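3.2 Surface pattern and the reading of small marks

The second part of the study asked how the pattern of a kitchen surface changes the way people judge if it is clean. In the first part (Section 3.1) the participants from Mevport and Skutholm looked only at plain surfaces, and their answers agreed well with each other. Patterned surfaces were harder. Following Frei, we call a pattern "quiet" when its lines are thin and have low contrast with the ground colour, and "loud" in the other case. All 300 participants judged both kinds, and we collected 3802 usable answers. Answers given after the time limit were removed before the analysis.
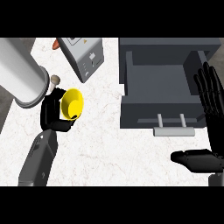 Figure 2. White marble countertop with faint veins, rendered view from above.

Participants were less sure of themselves on quiet patterns than on loud ones, and this was against our expectation. We had supposed that a loud pattern would hide crumbs and stains, and so make people doubt. In the interviews, many persons explained that a thin line of unclear colour can be taken for a dried spill. The pinkish-brown veins in Figure 2 are of this kind: they are wispy and irregular, and they run over a white ground where any mark draws the eye. A loud pattern, on the other hand, was quickly accepted as part of the stone — even by people who said they disliked it.

The effect was stronger in Skutholm, where most homes in our sample have plain work surfaces. Chareonsuk, who coded the interviews, noted that these participants often spoke of wanting to touch the surface before giving an answer. Our method did not allow touching, and we return to this limit in Section 5.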